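3.2. Muestra y registro de la carga de partido

El seguimiento se realizó durante una temporada completa con los dos equipos sénior del club de rugby de Skusmont, que compiten en la misma categoría regional y comparten cuerpo técnico. Se registraron 2.937 acciones de contacto (placajes, limpiezas en ruck y entradas a maul), codificadas a partir del vídeo de los partidos por dos observadoras, L. Vik e I. Nordin, con el protocolo descrito por Dahlgren y Friesen en su trabajo previo sobre la liga de Rønning. Los partidos suspendidos antes del descanso quedaron fuera del análisis.

Las jugadoras de primera línea se trataron como grupo aparte —pilares y talonadoras—, ya que sus sustituciones siguen un reglamento distinto y sus minutos de juego no son comparables con los de la línea de tres cuartos. Una acción se consideró válida cuando ambas observadoras coincidían en el tipo de contacto y en la jugadora que lo iniciaba. Las discrepancias se resolvieron con una tercera revisión a cargo de I. Lindholm.

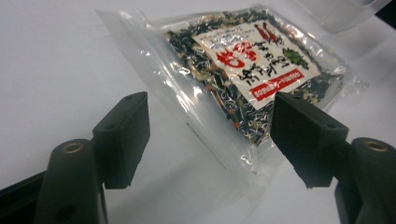 La percepción del esfuerzo se recogió al terminar cada encuentro mediante una escala de 0 a 100, cumplimentada de forma individual en el vestuario. Siete jugadoras no completaron la escala en más de la mitad de las jornadas y se excluyeron de los modelos, aunque sus acciones de contacto sí figuran en los totales.

Figura 2. Plástico transparente y pinza negra.

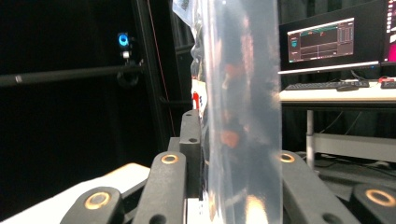
3.3. Tratamiento de los datos

Para cada jugadora se calculó la tasa de contactos por minuto disputado, separando primera y segunda parte. Las suplentes que entraron en los últimos minutos presentaban tasas muy altas con muy poco tiempo de juego, por lo que se ponderó cada valor según los minutos en el campo. Sin esa corrección, la tercera línea suplente aparecía como la posición de mayor carga, resultado que Friesen ya había señalado como artefacto.

El modelo principal incluye la posición, el periodo y la condición de titular o suplente como efectos fijos, y la jugadora como efecto aleatorio. El estado del terreno se anotó en cada partido, pero no se introdujo en el modelo: en mayo el club cambió de campo y las anotaciones anteriores y posteriores no siguen el mismo criterio.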